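How to compare two robot hands without fooling yourself

Every multi-fingered hand looks wonderful in the maker's video.
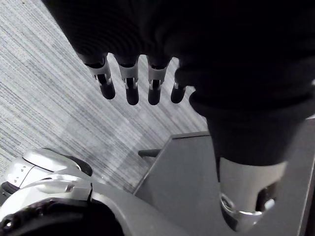
My advice is to ignore the video and set up a dull test you can repeat. I did this in February with a Gotanetti hand and a plain two-jaw gripper from Laitinen, both on the same arm, and I went in expecting the fingers to lose.

Start with the objects. Pick 6 things you need to move at work. The sample kit that Bondstead sends out is all soft cubes and fat cylinders, and a pair of kitchen tongs would pass it. Mine included a bunch of keys, a bag of screws and a card lying flat on the table.

Next, fix the wrist camera and leave it alone. Check that you can see the fingertips both open and closed before you run anything. If you use a fabric cover, fit it now, as a fold can creep into view or catch at a knuckle. Jog every joint slowly through its full travel with the cover on.

Set the grip force low and raise it in small steps. The number on the controller page is a request, so squeeze a cheap load cell if you want to know what you're getting. On my hand the two didn't agree until I had redone the zero position, a step the manual leaves to an appendix.

Now run the picks. Do the same object, same start pose, same speed, and write down every failure, including the ones you feel like blaming on the table. Lift, hold for 3 seconds, put down. A pick that needs a nudge from you is a failure.

Change one thing at a time. I once swapped the controller and the fingertips in the same afternoon and had to throw the whole log away.

Don't stop when it starts going well. Plaltamport quotes 2000 cycles for its tendon kit, and I've yet to see the load or the finger positions that go with that figure. I ran roughly 3000 open-and-close cycles overnight, then repeated the first set of picks and compared the logs.

For the record, the fingers did better on the keys and worse on the card. Neither coped with the screws. I'd still buy the two-jaw gripper for anything that has to run unattended, and I'd want to see a second hand of the same model before changing my mind.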